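La cláusula que yo no firmaría otra vez

Llevo ya bastantes años viviendo en español y todavía los contratos me obligan a leer con el diccionario al lado. Quizás por eso leo despacio, y leyendo despacio se encuentran cosas. En marzo terminé de pagar mi última cuota como franquiciada de Cadard, una red de talleres de reparación de ordenadores, y quiero explicar por qué no renové, aunque no tengo queja del nombre ni de las personas que trabajan en la central.

Mi opinión es sencilla: el territorio exclusivo, tal como se vende hoy en las franquicias de servicios, vale mucho menos de lo que se paga por él.

Cuando firmé, me enseñaron un mapa. Mi zona estaba pintada de azul, con el límite en la carretera del polígono, y me dijeron que dentro de ese límite ningún otro taller de la red podía abrir la puerta. Era verdad. Lo que yo no entendí entonces es que la palabra importante era "puerta". El contrato protegía contra otro local, pero no decía nada de los pedidos que entraban por la página web de la marca, ni de los clientes de empresa que la central atendía por su cuenta. En mi último año, una empresa con 200 equipos, situada a diez minutos a pie de mi mostrador, fue atendida desde otra provincia. Yo me enteré por el conductor que venía a recoger las cajas.

Pregunté, naturalmente. La respuesta fue correcta y amable: los grandes clientes son "cuentas nacionales" y están fuera del reparto. Estaba escrito en el anexo tercero. Lo había firmado yo, en cada página. 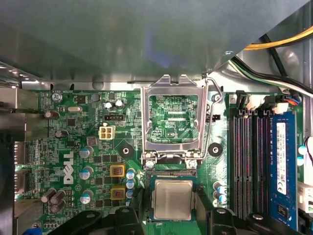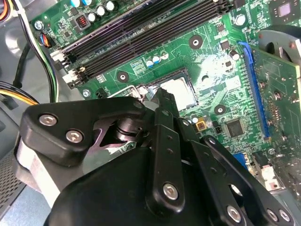
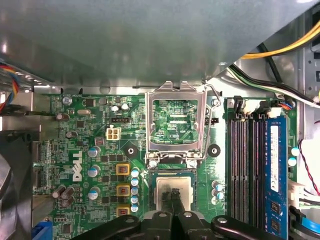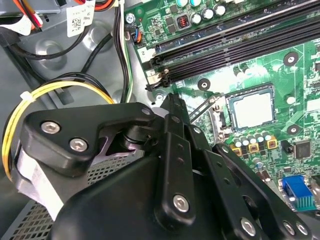

El canon y lo que compra

Mi amiga Huguette Bélanger tuvo durante años una franquicia de Irwood, que limpia oficinas, y defiende lo contrario que yo. Ella dice que el canon mensual compra tranquilidad: el programa de facturas, los manuales, el teléfono a donde llamar cuando un cliente no paga. No le falta razón. Yo también llamé muchas veces a ese teléfono durante el primer año, y sin él habría cerrado antes del verano.

Pero el segundo año llamé poco, y el tercero casi nada. El canon, en cambio, fue siempre el mismo 5 por ciento de lo facturado. No de lo ganado – de lo facturado, y esta diferencia la entiende bien solamente quien ha cambiado una pieza cara y ha dejado en la caja un margen de pocos euros. A mí me parecería más honrado un canon que baja con el tiempo, como baja también la ayuda que el franquiciado necesita. He oído el argumento de que entonces los veteranos no pagarían lo que cuesta formar a los nuevos. Puede ser. En ese caso, que se llame a las cosas por su nombre y que se explique antes de firmar.

Lo que yo pediría

No soy abogada y no quiero dar consejos de abogada. Hablo como una persona que atendía un mostrador. Si hoy tuviera que sentarme otra vez en aquella mesa, pediría que la exclusividad cubriera también los pedidos por internet que vienen de mi código postal, o por lo menos una comisión por ellos. Pediría la lista de las cuentas nacionales de mi zona, con fecha, y el derecho a saber cuándo entra una nueva. Y pediría hablar con alguien que se haya marchado de la red. A mí me pusieron en contacto con franquiciados contentos, todos muy simpáticos, y no se me ocurrió preguntar por los otros.

Vlasta Říha, que me llevó las cuentas durante todo este tiempo, me enseñó además una costumbre que recomiendo: calcular el negocio dos veces, una con la marca y otra sin ella. En mi caso, más de 35 de cada cien clientes venían porque vivían en el barrio y habían visto el escaparate, o porque un vecino les había hablado de mí. Cualquier letrero encima de la puerta les habría servido igual.

Se me podrá contestar que hablo desde el enfado. Un poco sí. También es cierto que sin Cadard el banco no me habría prestado el dinero para empezar, y que una extranjera sin historial comercial encuentra pocas puertas abiertas. Esto lo digo en favor de la franquicia, y lo digo sin ironía. A quien empieza de cero le sigo aconsejando que la considere, con un contrato corto y con el anexo tercero leído en voz alta.

El local lo conservo. El letrero nuevo lleva mi apellido, y la empresa de los diez minutos a pie me pidió un presupuesto la semana pasada.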